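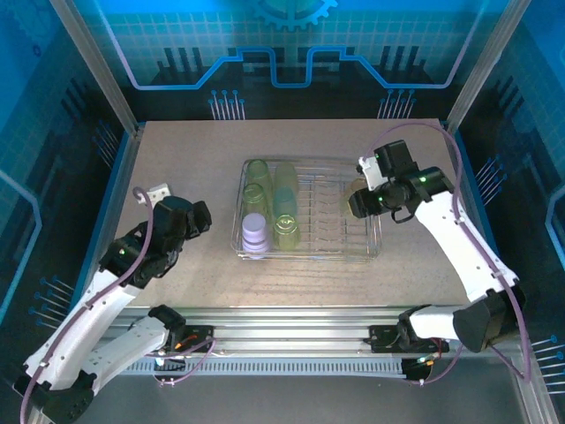 Revisión del puesto de vajilla, local Stallis, domingo, 24 de agosto de 2025. Revisa Amrit Hawthorne y firma Usa Nilsuwan. El punto que más se repite en las hojas de este año es la carga de los escurridores. En el de plástico transparente los vasos están todos en la mitad izquierda y se tocan entre sí, con la derecha libre; hay que repartirlos y dejar hueco entre uno y otro.

## Escurridor

- [x] Bandeja apoyada en plano, sin balanceo al presionar las esquinas.
- [x] Varillas del fondo sin grietas al tacto.
- [ ] Piezas separadas. *Pendiente. Corregir antes del turno de tarde.*
- [ ] Ningún vaso metido dentro de otro. *El lila de delante parece apilado. Comprobar y separar.*
- [x] Peso total por debajo de 2 kg.

## Vasos

- [x] Bordes sin mellas ni rebabas.
- [x] Sin olor a detergente.
- [ ] Retirar los que tengan el plástico opaco por rayado. *Decha Luangrath apartó uno en febrero y no consta la reposición. Preguntar a Poirier.*

## Superficie y entorno

- [x] Encimera limpia, sin restos en las juntas.
- [x] Perfil delantero de aluminio firme, tornillos apretados.
- [x] Paneles azules bien sujetos por abajo.
- [ ] Paso libre de 800 mm delante del puesto. *Había un carro de Imari ocupando parte. Se avisó a Murray Gill y lo movió.*

## Productos

- [x] Desinfectante etiquetado y con tapón.
- [ ] Dosificador de 300 ml. *Gotea por la rosca. Se cambia con el próximo pedido.*
- [x] Guantes disponibles en dos tallas.

Las casillas sin marcar las repasa Tanner Cloutier y anota sus iniciales al lado. La hoja se archiva en la carpeta 51.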